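The town of Plonivcombe has 53 streets and one repair shop, and the shop opens at 20 past nine, or whenever the owner finds the keys.

I went in January with a toaster that had burned every slice for 15 years. Throwing it out felt like quitting.

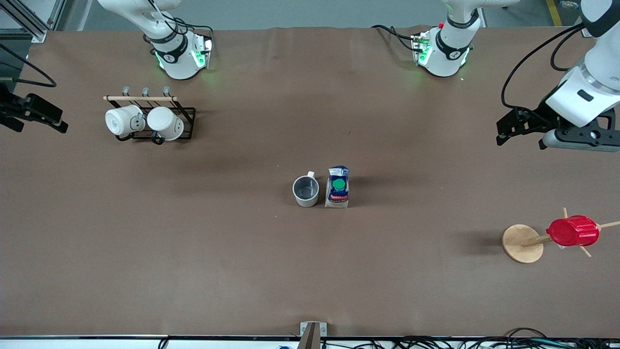 A brown tabletop with a few scuffs and household objects spread across it.

The fix cost less than lunch — and took longer. My toaster now burns one side only. I have been told to think of this as progress, and at breakfast I nearly do.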